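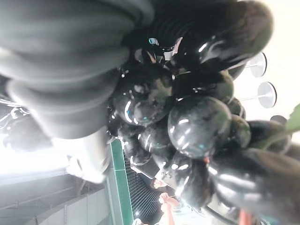

Wrist view of the arm up against the black balloons, spring project.

I've been coaching the after-school robotics club at Skaltitz for long enough to have opinions, and the one I get the most grief for is this: I think every student robotics club should spend one full season on a job that is silly, soft and badly defined. Ours was balloons. I want to argue for balloons, or for whatever your version of balloons is, because I keep meeting parents and other coaches who think we threw a season away.

Some background. For years we did what most clubs do. There's a field with known measurements, there are game pieces that are all the same size, there's a rule book, and in April you drive somewhere with a trailer full of extension cords and find out how you did. I like that world. I met some of my favorite people in it. But the last couple of years I'd been getting an itchy feeling watching the kids work. They were very, very good at the game and not all that curious about the machine. They'd ask me what the scoring table said before they asked me what the arm could do. A sophomore once told me she didn't need to know how the wrist worked because it wasn't worth enough points (she was right, too, I checked).

So when our entry money came up short, I pitched something else. The idea belongs to Dong-geon Lim, who was a senior then and had helped with party decorations for his cousin's restaurant. He said the worst object he'd ever had to handle was a balloon. It moves when you breathe on it. It pushes back, but not in the direction you pushed. It squeaks and it sticks to your sweater. Two balloons behave differently from one, and a big bunch of them behaves like nothing at all. Could we get the arm to handle a bunch of balloons without wrecking it? That was the entire brief. I wrote it on the board and the kids waited for me to write the rest.

The waiting lasted a while! I hadn't expected that to be the hard part. These are kids who can rebuild a gearbox during lunch, and for the first few meetings they mostly argued about what counted. If you touch the bunch and it swings, did you handle it? If one pops, is that a zero? Who's the judge? Eirini Chrysikopoulos, who captained the team the year before and is as competitive as anyone I've ever taught, flat out asked me for a rubric. I told her to write one. She was mad at me for a good week, and then she came in with four pages, and those four pages were the best engineering writing I've had from a student. She had to decide what "gentle" meant. She had to decide how you'd measure it with the stuff we had in the closet. In the old setup somebody else had already decided all of that for her, years before, and printed it in a binder.

Now, the complaints. I'll take the biggest one first, and it came from Themis Psarras, who coaches across the river and whose teams beat us all the time. His view is that competition teaches kids to finish. A deadline you can't move, opponents you can't talk to, a machine that has to work at ten in the morning whether you slept or not. He thinks an open project lets everybody wander off and call it exploring. And he has a point, I've seen it. We had a stretch in the middle of the season where two of the kids spent meeting after meeting picking colors and doing very little else. (Black won. It made trouble for the camera on the wrist later, all those bright highlights sliding around on shiny dark rubber, and I'm glad it did, but it wasn't some clever plan. They thought it looked cool.)

Where I part ways with Themis is on what finishing means. When our old teams finished, they finished the game, and then the robot went under a tarp and nobody opened the code again until it got deleted. The balloon code is still being poked at. There's a folder of 2,000 saved images from the wrist camera that the kids go back to and fight over, and it's full of the kind of picture you'd never put on a poster: half of it arm, half of it glare, balloons squashed in from every side. You look at one of those and you get a lot more respect for what you're asking the software to do. Which dark round thing is in front? Where does one balloon stop and its neighbor start? I can't always tell you, and I have two working eyes and a coffee.

That's a real lesson, I think, and it's one our competition pieces had hidden from us. A bright cube on a flat gray floor is a present somebody gave you. You get used to presents. Then you go out and try to pick a tomato or fold a towel or untangle a hose, and the whole world turns out to be squishy and shiny and in its own way.

The second complaint is money, and I'm not going to wave it off, because our budget is tiny. Here's how it went for us. The entry fee alone would have been 720 dollars, before travel. We spent 300 on the entire balloon season, and a good chunk of that was one replacement servo that would've died anyway. Balloons are cheap. Ribbon is cheap. We already had the arm, and we borrowed a used controller from Kálmán Fekete, who runs a small repair outfit called Zunomlow and likes getting emails from teenagers. So if somebody tells you an open project is a luxury for rich schools, please send them to me. It was the cheapest year we've had.

The third complaint is colleges, and it makes me a little sad every time. Parents ask what goes on the application. With a tournament you can write down a rank. With this, what do you put, "bothered some balloons"? I get it, I have a kid of my own heading that way. All I can say is that the students who did this can talk about it. Ask Eirini about her rubric and you'd better have a chair. Ask her about the season before and she'll give you the score and the name of the hotel.

And there's a thing I noticed about who talked. In competition years we had drivers, and we had everyone else. The drivers were great and the everyone else carried the battery. With the balloons there wasn't a star job. A freshman named Gerasimos Karamanlidis, who'd hardly said a word since the fall, was the one who worked out that we'd been coming in too square. He'd been tying the bunches (he tied 120 balloons over the season and had the fingers to prove it) and he knew from his hands that if you lean on a bunch slowly from the side, it settles against you, and if you jab it in the middle it scatters. He couldn't have told you the physics. He got up and showed us with his forearm, like he was leaning on a mattress. The team rewrote the approach path that same evening. I don't think he'd have gotten that chance in a pit crew, and I've gone back over some of my older seasons wondering who I missed.

I should be fair about what went badly. I was a lousy coach for the first month. I'd told them it was their problem and then I kept sneaking up with hints, and kids can smell that. Our notes were a mess, too. There was a run of tests where we changed three things between tries and wrote down one of them, and we had to toss the results. We never did settle on a good way to tell the arm how hard it was pushing, and Eirini's definition of gentle got softened twice in ways she's still sore about. If you do this, get a notebook policy on day one and be a pain about it. I wasn't, and I paid for it.

Also, please check for latex allergies before you start. We did, thank goodness, but only because a parent asked at pickup.

I don't want anybody to quit tournaments over this. We went back the next year, and we'll go again this coming one, and I still yell myself hoarse. Themis and I have even been talking about a shared off-year between his kids and mine, with one dumb object picked out of a hat and a day at the end where everyone shows what they've got and there's no ranking. He wants a ranking. We're working on it. He's also voting for wet laundry as the object, and I've told him he can be the one to mop.

But one season out of four, say, I'd like a kid to get to stand in front of a problem with no field drawings. Four years is a long time in a kid's life and there's room in there for it. If your club's in that awkward spot this year, short on fees or short on drivers or just kind of bored, go buy a bag of balloons. Write the one sentence on the board. Then sit on your hands, which is harder than it sounds, and let them be annoyed with you for a couple of weeks.

If you want Eirini's four pages, write to me at the club and I'll pass them along. She's asked me to say that the version with "gentle" crossed out is the one she stands behind.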